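The Skondow Revision

4.1 Scope

The work instruction for the enclosure cell at Skondow ran to 30 pages. Ji-hoon Ok had been told to make it shorter. He arrived in February with a laptop, a torque driver he was not going to need and a copy of issue F, in which someone had underlined the word "normally" every time it occurred.

Clause 4.1 said that the two arms would normally assemble push buttons into enclosures. Clause 4.2 said that components would normally be presented in the tray. Clause 4.3 said that a component found outside the tray would be treated as a dropped component, and a dropped component went in the red bin.

He read 4.3 again at the bench, with the cell in hold and the green lights on.

By clause 4.3 the button out on the table was scrap. By clause 6.8 it was a valid pick, because 6.8 allowed loose parts to be staged on the table surface at the start of a batch. Neither clause mentioned the other. Both carried the initials W.R.
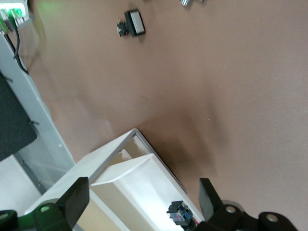
4.3 Dropped components

Witold Rutkowska had written issues A to F. He worked two doors along from the cell and answered questions about the instruction in the order in which the clauses appeared, so that Ok had to hear about gloves before he could ask about the bin.

"A dropped part has fallen," Rutkowska said. "A staged part has been put."

"How does the operator know which?"

"He was there."

"And on nights?"

Rutkowska turned to the back of the document, where the records were. The night shift had logged 358 scrapped buttons in the last quarter. The day shift had logged 30. The arms ran the same program on both.

"Nights follow 4.3," he said. "Days follow 6.8. I did tell them that days were wrong."

"Are they wrong?"

He closed the document and said it depended on the issue. Under issue D, days were wrong. In issue E the staging clause had been moved from an annex into section 6, and nothing had been done about section 4, as section 4 was with another reviewer at the time. The reviewer had since gone to Gridby.

Ok wrote down: define dropped. Under it he wrote three definitions and crossed out two of them. The third said that a component was dropped if its position at the end of a motion was not the position commanded. It covered the tray and the table equally. It required the cell to record where it had released each part, and the cell already did this, in a file that was deleted every 300 cycles to save space.

He changed the limit to keep the file for the length of a batch, and entered the change on the form. The form asked for the clause that authorised it. He left the box blank and went on.

6.8 Staging

They ran the trial at half speed from 14:10. Dmytriv had the enabling switch and Ok had the draft. The draft permitted a part to lie on the table if it had been put there before the batch was released, if it was inside the taught area, and if neither arm had touched it since. A part failing any one of these was to be left where it was until the batch ended. No person was to reach in for it during automatic running. Issue F had been silent on that point, and the nights had been using a length of plastic conduit.

Ok read the three conditions aloud twice, then initialled the run sheet and stood behind the line.
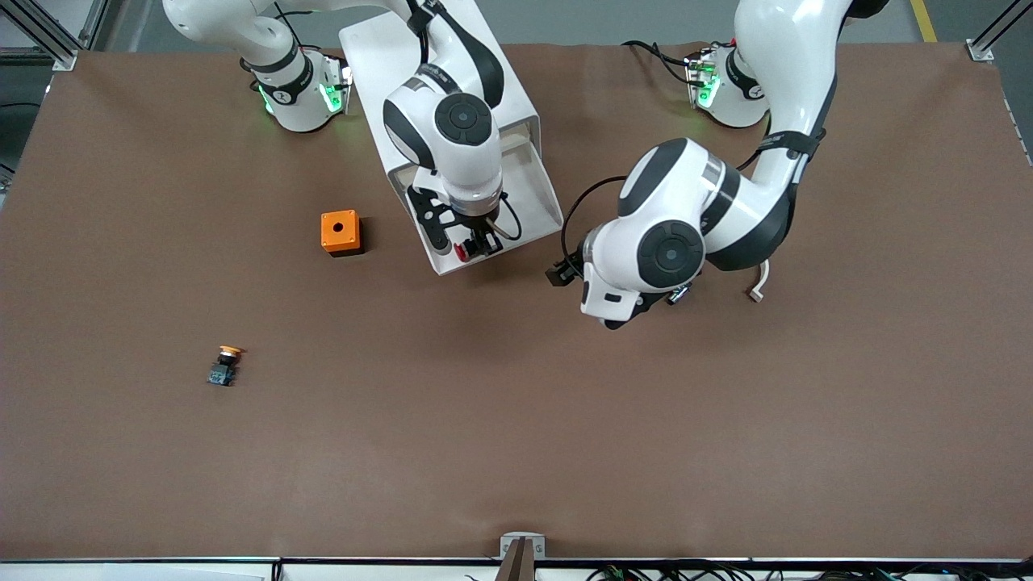
Ustyna Dmytriv wanted to know what happened to a part that met the first two conditions and had been touched by an arm which then let go of it in exactly the right place.

Ok said that it had been touched, and therefore stayed out of the batch.

"Then it's scrap again."

"It's held. There is a difference between held and scrap."

"What colour is the bin?"

He looked in the draft. There was a red bin for scrap, and a green one for finished assemblies, introduced at issue B. He wrote "yellow" in the margin, and after it "see 4.3", and then went back to 4.3 and wrote "see 6.8". She watched him do it.

"Rutkowska does that," she said.

He crossed out both references and wrote the rule out in full in each place. It added a page. At 15:40 they reset the counter and began again from the top of 6.8, with 100 cycles still to run.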